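Drernbridge Shape Sorting Set – Working Group
Minutes of the meeting held Jun 19, 2025

Present: Padmavathi Suvarna (chair), Nawal Bouzid, Yamuna D'Souza, Dinesh Subramaniam
Apologies: Divya Gowda
Minutes: Nawal Bouzid

1. Minutes of the previous meeting
Accepted with one correction. Under item 4, "oak" should read "maple". Dinesh Subramaniam to correct the filed copy.

2. Base board
Yamuna D'Souza reported on the Uta board. The current board is maple, made up from planks joined edge to edge. The seams are faint and can be felt only on the underside, where the sanding stopped at a coarser grit. Flatness was checked with a straightedge along both diagonals. No rocking was found at the corners.

The grain was discussed at length. The wood is pale overall, with darker wavy streaks and small knots. Padmavathi Suvarna asked whether the knots should be a reason for rejection. Yamuna D'Souza said that all of them are tight and that the surface is smooth across them. Agreed that tight knots are accepted on any face. Open or loose knots are not.

Dinesh Subramaniam asked that the grain direction be fixed in the drawing. Agreed: planks run the long way. Drawing 813 to be revised.

Edges were left square on this board. Divya Gowda had asked by note for a small round-over on the top edge. Held until she can attend.

3. Finish
Two finishes were compared on offcuts from the same planks. The oil darkened the streaks more than the group wanted. The water-based varnish kept the color closer to bare wood but raised the grain, and needed a second sanding. No decision. Nawal Bouzid to prepare larger offcuts with both, left for 5 days before handling.

4. Shape blocks
The Codon blocks are printed in red, blue, green and yellow. Nawal Bouzid reported that the color match between spools is acceptable for all four, with the yellow being the least even. The group handled the blocks and agreed the colors are easy to tell apart against the maple.

Print lines remain on the surface of every block. They are fine and regular. Padmavathi Suvarna preferred to keep them for grip. Dinesh Subramaniam noted that they hold dust and that wiping with a dry cloth does not clear it; a soft brush does. Agreed to leave the surface as printed and to add a line about brushing to the care sheet.

Layer height to stay as it is. Print time for a full set is 34 hours on one printer. Splitting the job by color would shorten this, and Nawal Bouzid will propose a schedule.

5. Packing
The Karras carton fits the board with very little room at the sides. The blocks travel in a cloth bag placed on top. At present the bag slides and marks the wood. Three options were put forward: a card sheet between bag and board, a second compartment, or a strap. The card sheet was chosen for the first batch on grounds of cost. Yamuna D'Souza to cut 3 sheets to size and fit them in the sample cartons.

6. Care sheet
Draft read through. Changes agreed:
– "Keep dry" to be replaced by "Wipe with a barely damp cloth and dry at once".
– Remove the paragraph on re-oiling until item 3 is settled.
– Add the brushing line from item 4.
– Give the wood as "maple" throughout.

7. Actions
Dinesh Subramaniam: correct previous minutes; revise drawing 813 to show grain direction.
Nawal Bouzid: finish offcuts; print schedule by color.
Yamuna D'Souza: card sheets for cartons; note on knots for the acceptance list.
Padmavathi Suvarna: revised care sheet; speak to Divya Gowda about the edge.

8. Any other business
Dinesh Subramaniam asked that layout on the board be settled before the instruction leaflet is drawn. The starting layout puts the blocks in a group toward the upper middle of the board, with the lower half left clear for sorting. Padmavathi Suvarna wanted the group nearer the user. Yamuna D'Souza said that the clear wood in front is needed for laying out a row, and that moving the blocks down would leave the user reaching over them. Agreed to keep the present layout. Nawal Bouzid also asked that the blue perforated table be kept for any later work on the layout – the board stands out well against it and the edges are easy to find. 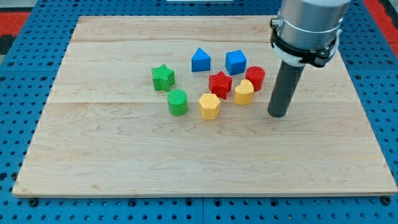 The leaflet will go out for comment once the edge and the finish are decided, and no later than October. Date of next meeting to be sent by the chair.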